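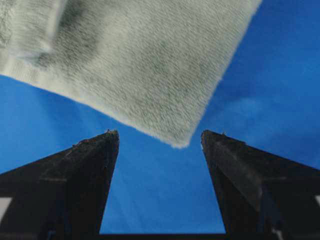
*The grey-green cloth, corner down, with the fingers open.*

Laine Kivi had done 24 corners before lunch and wanted to do one more before she went for her sandwich.

"You're dipping your wrist," Fredy Inga said from the other desk.

"I know I'm dipping my wrist."

She held the controller in her right hand and watched the monitor. Over on the bench the arm copied her, a hair behind. The cloth hung in and the corner came to rest in the gap, touching neither side. She waited for it to stop swinging, then squeezed. The fingers closed. She drew the corner across the blue, let go, and pressed the pedal to end the take.

"Good one?" Fredy asked.

"Keep it."

He typed the number in. Take 590. Wistden wanted 626 by the end of the week, and then the whole lot would go down to the Vendcombe office to be trained on, and in a month or so somebody would send back a clip of the arm doing it without her.

She had come to the job from a hotel laundry in Cairns, where she'd folded for five years. At the interview they asked if she had any experience with robots. She said she'd once unjammed a sheet press with a broom handle. They asked her to fold a face cloth, and she did it while still answering the question, and they gave her the form to sign.

The trouble was that she didn't know how she folded. Her hands had always got on with it. Now she had two fingers that couldn't feel anything, and every small thing had to be decided on. How low to go. When to shut them. At first she had grabbed too early and pushed the corner away, and Fredy had marked those takes with an X. Later he stopped marking them and put them in a folder called Stirnusel, after his gran's village, where he said everyone was stubborn.

"Why keep the bad ones?" she'd asked.

"So it can see you fix them."

She thought about that on the bus some nights. Her mum had taught her towels at the kitchen table and had not kept the bad ones. She'd shaken them out and said again.

"Sandwich," Fredy said.

"One more."

She brought the arm back and opened the fingers. The corner came down, round and fluffy, its edge catching the light. This time she noticed she was holding her breath, and that she had probably held it for every towel in Cairns as well. There was no box on the form for that.

She breathed out and squeezed.

"Keep it," she said, and went to find her bag.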